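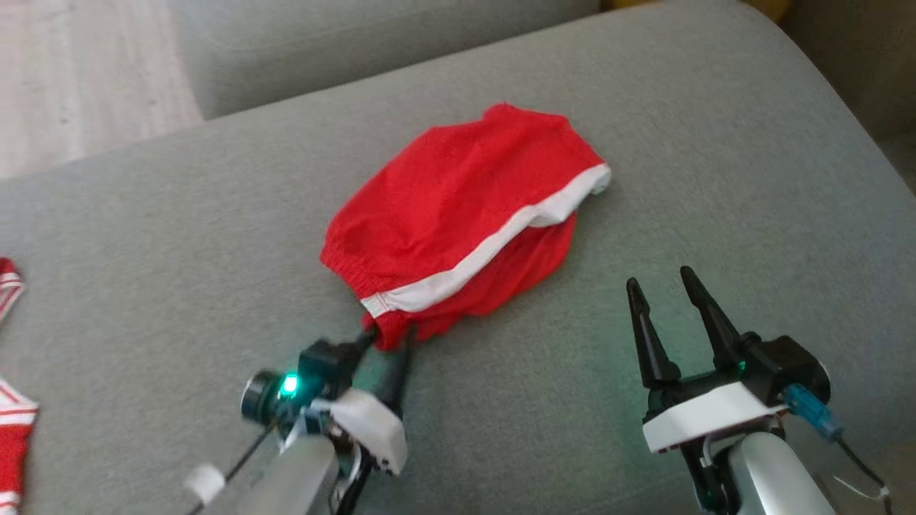 What is a basketball uniform? A sleeveless jersey and a pair of loose shorts, made to match and worn by every player on a team.

Numbers are usually printed or sewn on the jersey. Cheaper prints crack when folded – most makers suggest turning the jersey inside out before washing. 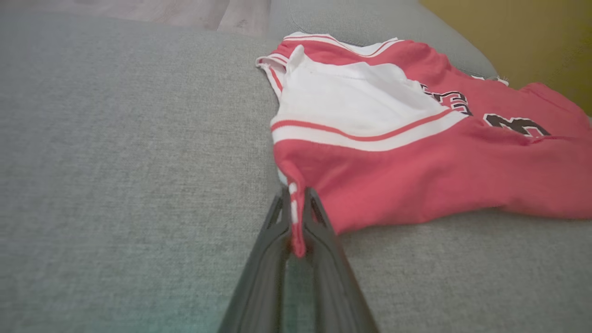

Red and white jersey with outlined numerals

Shorts have an elastic waistband, often with a drawstring. Both pieces are washed cold and laid flat or hung to dry.

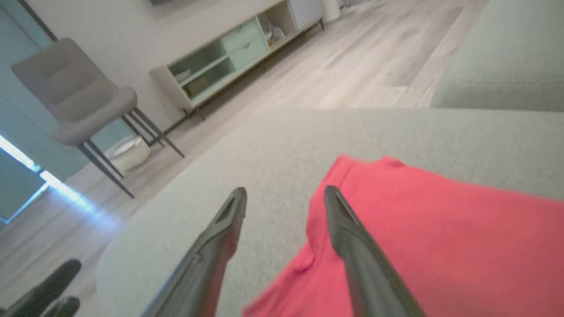
Coral-red cloth on a light gray sofa seat

See also: Skorkholm (sportswear)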